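Ferri robot hand learns to take objects from people with fewer drops
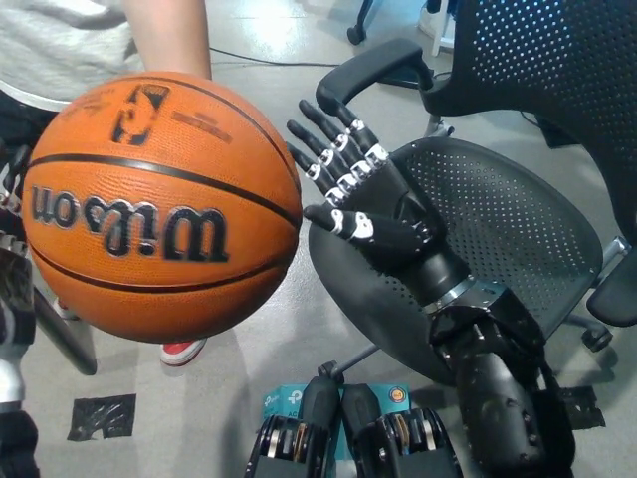 A research team at Follgate has published results from a handover study in which a robot learned to take everyday objects directly from a person's hand. The method, called Roltow, was tested in 379 handovers on a robot fitted with the Ferri hand, which has four fingers and a thumb.

Taking an object from someone is harder for a robot than picking it up off a table. The person moves, part of the object is hidden behind their fingers, and the robot has to judge when the other side is ready to let go. Many systems wait until the object is completely still before they start to close, and people tend to find the wait uncomfortable.

Roltow starts moving earlier. The software estimates the size of the object while it is still being held out and picks one of 6 starting hand shapes. It then keeps adjusting the wrist and fingers until contact. After contact it watches the load on the finger joints, and it does not pull back until the load shows that the person has loosened their grip.

The training data came from 257 demonstrations recorded with a human operator controlling the arm. The team used 33 objects, including balls, boxes, mugs, rolled towels and hand tools. Some were set aside during training and used only in the tests.

Large round objects gave the most trouble. A basketball is too wide for the hand to close around, so the robot has to bring the palm under it and use the fingers to stop it from rolling. In early trials the hand often tried to pinch the ball from the side and pushed it away. The team added more demonstrations with the palm turned up, and the software began to choose that position without being told which object was coming.

The report also covers failures. Shiny objects were sometimes judged to be smaller than they were, and the robot was slow to respond when a person changed their mind and moved the object back. Objects handed over very quickly were left out of the study.

All of the trials were done with adults who had been told how the robot would move. The authors say the numbers should not be taken as a guide to how the system would do with people who have never used it.

Zondeven, the company that builds the Ferri hand, supplied hardware for the project but did not take part in the scoring. Follgate plans to release the demonstration recordings in February, along with the code used to select the hand shapes. A second study will look at handovers in the other direction, from robot to person.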